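Drindton Automation Supply
Equipment > End-of-Arm Tooling > Evaluation Units

Skumska Parallel Gripper, Evaluation Unit

The Skumska is a two-finger gripper for light assembly, disassembly and board-level handling. It is offered by Drindton as an evaluation unit, so that laboratories and service centers may test it on their own parts before placing an order. Each unit ships with a mounting bracket, two sets of fingers, a wrist camera mount and a printed setup guide.

Intended use

The gripper is suited to thin, stiff parts that must be held upright and kept square to the fingers: circuit cards, cover plates, small brackets and similar items. It is not intended for soft goods, for liquids in open containers, or for parts heavier than the rated load given on the quotation sheet.

Application testing

Evaluation units are tested at our Totdale facility on used desktop computers. The open case is a demanding work area. Cables cross the approach path, the drive cage limits the angle of the wrist, and the space over the board changes from one model to the next. The current test series uses a Dell motherboard left in its case, with the power wiring and the black SATA cables in position. A thin circuit card is held vertically between the fingers above the board, near the memory slots.
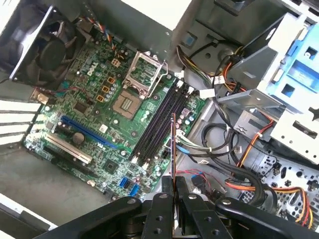
Comparison with the Kwak gripper

Customers frequently ask how the Skumska differs from the Kwak, which Drindton also supplies. Both mount to the same wrist flange and accept the same controller cable. The principal differences are as follows.

Opening: Skumska 56 mm, Kwak 100 mm.
Finger change: the Skumska requires a hex key; the Kwak uses a quick-release latch.
Wrist camera: mount included with the Skumska, optional with the Kwak.
Best suited to: Skumska, narrow parts in crowded enclosures; Kwak, boxes and larger housings.

Customers who handle both kinds of part may request the two grippers together under a single evaluation agreement.

Construction and maintenance

The plates and brackets are finished in matte black and joined with hex-socket screws, which remain accessible while the gripper is mounted on the arm. Screws should be checked before first use and again at the end of each week of operation. Replacement screws must be of the same length as the originals. A longer screw may interfere with finger travel. 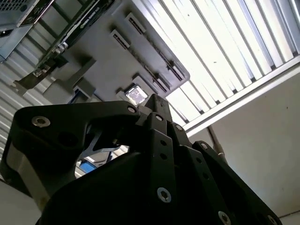
Fingers are to be replaced in pairs. After any replacement, the opening and closing positions must be taught again from the controller menu, and the wrist camera must be recalibrated before automatic operation resumes. The procedure is given in the setup guide and requires around 7 minutes. Compressed air should not be used to clean the gripper while it is mounted over an open enclosure.

Evaluation terms

The standard evaluation period is two weeks from the date of delivery. Extensions may be granted in writing where the customer's test plan requires them. The customer is responsible for return shipping and for any damage caused by use outside the rated load. Evaluation fees are credited in full against a purchase made within the period.

Contact

Technical questions on finger selection and camera mounting: Ok-hee Ahn, Application Engineering, Totdale.
Evaluation agreements and quotations: Ertuğrul Karakaya, Customer Accounts, Drindton.

Requests should state the arm model, the controller version and the dimensions of the part to be handled. Drawings may be attached.

Page last revised: Sunday, October 9, 2022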